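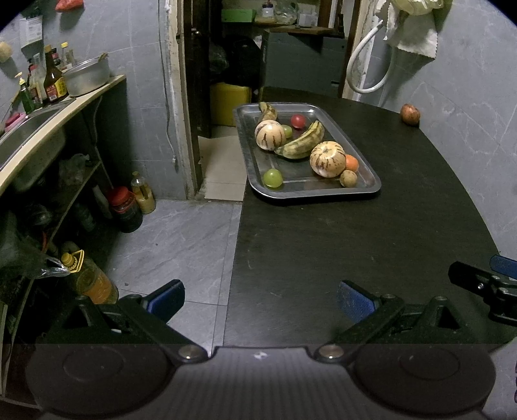 4. Utilização do tabuleiro para fruta Trilley 519

O tabuleiro Trilley 519 é fornecido pronto a usar. Antes da primeira utilização, lave-o conforme indicado na secção 2.

4.1 Colocação

1. Escolha uma superfície plana, afastada do fogão e do lava-loiça.
2. Pouse o tabuleiro com o rebordo virado para cima.
3. Verifique se a base assenta por inteiro na mesa.

CUIDADO: Um tabuleiro que ultrapassa a borda da mesa pode virar-se quando se apoia peso desse lado. Empurre-o para dentro antes de o encher.

4.2 Disposição da fruta

1. Lave e seque bem as peças.
2. Coloque primeiro os melões, um de cada lado.
3. Deite as bananas no espaço livre entre os melões e o rebordo de trás.
4. Distribua as peças redondas pequenas pelos cantos, sem as empilhar.

Nota: As bananas com manchas escuras devem ser consumidas em primeiro lugar. Mantenha-as à mão e retire-as ao fim de 2 ou 3 dias.

Nota: Guarde cebolas e alhos fora do tabuleiro.

4.3 Limpeza diária

1. Retire a fruta e sacuda os resíduos.
2. Passe um pano húmido pelo interior e pelos cantos arredondados.
3. Seque com um pano macio para evitar marcas no aço inoxidável.

CUIDADO: Não arraste o tabuleiro carregado. Em mesas de madeira, utilize a base de feltro Kolden 200 (vendida em separado) para evitar riscos no tampo.

Para peças de substituição, consulte a secção 6.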